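Trolico lets visitors try their hand at teaching a robot

It was a full house at the Trolico workshop in Plekolari for the winter open day, and a very cheerful one too, with 74 people signing in at the door before the tea urn had even come to the boil. The old mill building dates from 1867 and still lets in a fair bit of weather, so coats stayed on, but that didn't put anyone off staying until closing time.

The main draw was the teaching table, where the team behind Ukum, Trolico's two-armed helper robot, have been showing it how to handle a tray. The idea is easy enough to follow, even for those of us who struggle with the video recorder. A person puts on a black suit with small sensor boards along the sleeve, a pair of gloves and a strap on each wrist, and then does the job by hand while every bend of the arm is recorded. Ukum learns from those recordings, and the more of them it has, from more people of different heights and habits, the better it gets on. The team have gathered 128 so far for the tray work and would dearly like a good many more before April.

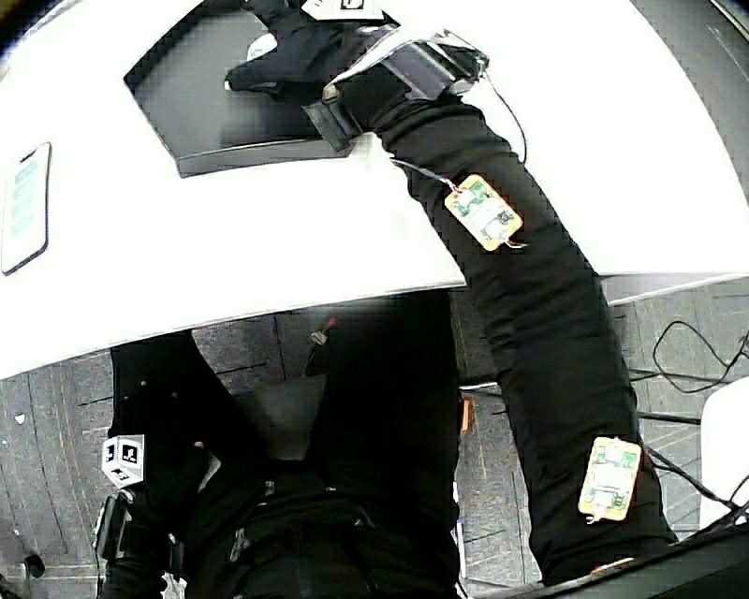
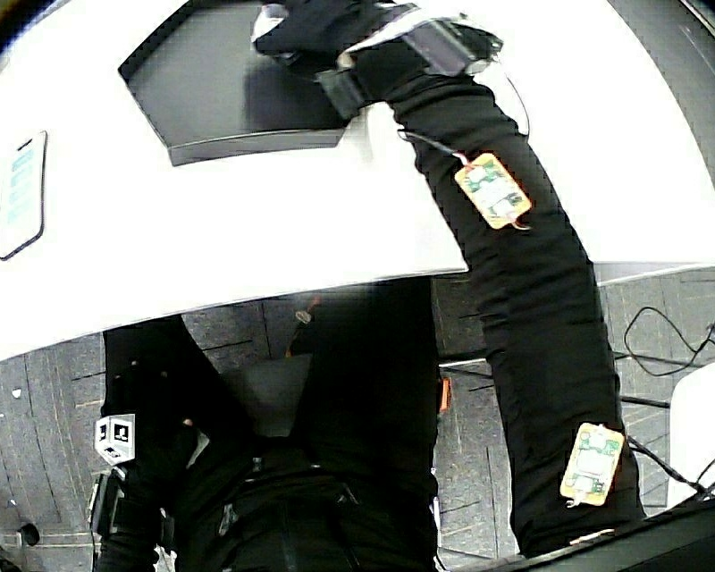 The right hand at the tray, with the sensor boards on the sleeve and the marker cube on the left glove.

Ghiță thought the hardest part was slowing down, and told us that after the first few goes you stop thinking about the gloves and start hurrying, as you would at your own kitchen table – and then the robot learns to hurry as well. Short turns with a proper rest in between were the answer, along with plenty of biscuits.

Later on there was a chance to watch Ukum have a go by itself, and of the 59 attempts made over the afternoon a pleasing number drew a round of applause. The ones that went wrong got an even bigger one, which seemed only fair.

Trolico will be holding more teaching sessions in the new year and no experience is needed, only a steady pair of hands and a bit of patience. Long sleeves are best worn thin, as the suit goes on over the top. Names can be left at the front desk or sent in by post.

Posted December 22, 2024

More from Plekolari
Mill roof repairs to start after the frosts
Carol evening raises a tidy sum for the footbridge
Trolico looking for spare workbenches
Bus timetable changes over the holidays

Contact the news desk | © Plekolari News | Back to top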